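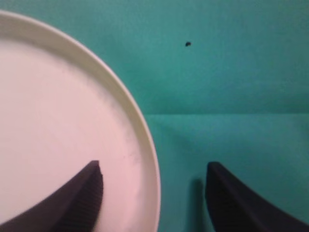
Urs Fuchs
19th April
9 min read

4. Why I stopped trusting the first set of diaries

I should say something about the food diaries, because they took up most of my September and they shaped everything in the next section. The plan was simple enough. I asked 55 people who eat lunch at the Chang canteen to write down, at the end of each day, how much they thought they had eaten. The kitchen staff weighed the portions as they went out, and I compared the two numbers once a week with a large coffee in my hand.

The first thing I noticed was how confident people were. Almost every entry came with a neat round number, and 300 grams turned up so often that I began to think of it as a word meaning "lunch" (I checked with the kitchen, and no, they don't have a scoop that size). Rice was the worst. People who could tell me to the spoonful how much sauce they'd had would shrug at the rice and write down whatever they had written the day before.

Now, the usual story is that tableware does a lot of this work. A small helping on a big plate looks smaller, a pale food on a pale plate blends in, and so on. I went in more or less believing it.

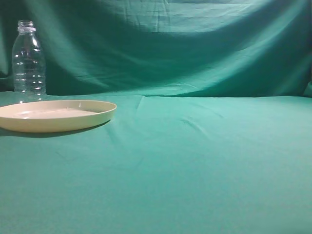 What bothered me was the order of events. My diaries were filled in hours after the meal, when the plate was long gone, so any effect of the plate had to survive a whole afternoon of meetings and snacks. I wasn't measuring what people saw at lunch. I was measuring what they remembered about it at dinner time, with all the tidying up that memory likes to do.

So I ran a second round at Rerkik, a smaller canteen with a shorter line, and moved the diary to the table. Same form, same pencils, but people filled it in before standing up. I also dropped the plain gram scale and let them answer in serving spoons - a suggestion from the pilot at Walerus that I had ignored the first time and really shouldn't have. The round numbers mostly went away. People crossed things out, argued with whoever was sitting across from them, and wrote little notes in the margin like "more than it looked."

I kept the table coverings and the tableware out of the analysis in both rounds, as I had no control over which ones the canteens put out.
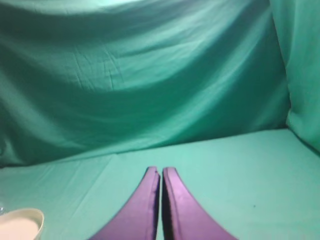

Figure 5. Green surface, with two purple gripper fingers nearly touching at the tips.

Drinks were a separate headache. I left them off the form in round one, then put them back in for round two, and I'm still not sure how to compare the two sets. For now I report food only, and the drinks columns stay in the appendix.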